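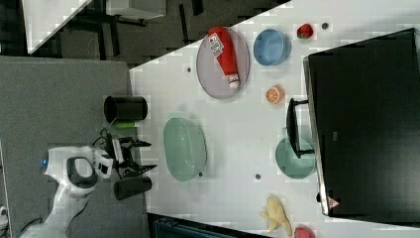

Play Kitchen Sets: Your Questions

Which pieces come in the Gilow set?
Plates, a bowl, a cup, a colander, a ketchup bottle and a bag of play food. The oven is sold separately.

Can I wash the pieces?
Wipe the plates and food with a damp cloth and mild soap. Please don't put them in the dishwasher — the bottle label will peel.
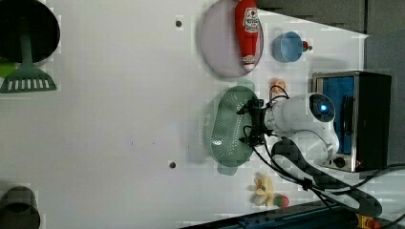
Green colander with the toy banana and strawberry, oven at right.

Is the colander big enough for all the food?
No. It holds the fruit. Keep the rest in the drawstring bag.

What age is it for?
Ages 2 and up. The smallest food pieces should stay put away if a younger child is in the room.

How many pieces are there?
The Gilow has 28. The smaller Lepik set has 16 and no pans.

Can I get a replacement piece?
Yes. Write to us with the name and color of the piece. Replacements ship within 6 working days.

Comments

Seraina Rainer: Do Lepik plates fit the Gilow rack?

Keith Sugden: Ours do, but it's a tight fit. The bowls don't.

Seraina Rainer: Thanks. Ordered the bigger set in September and we're already short a lemon.

Related
Pruson play oven: setup and care
Storing play food in small rooms
Stonditz table sizes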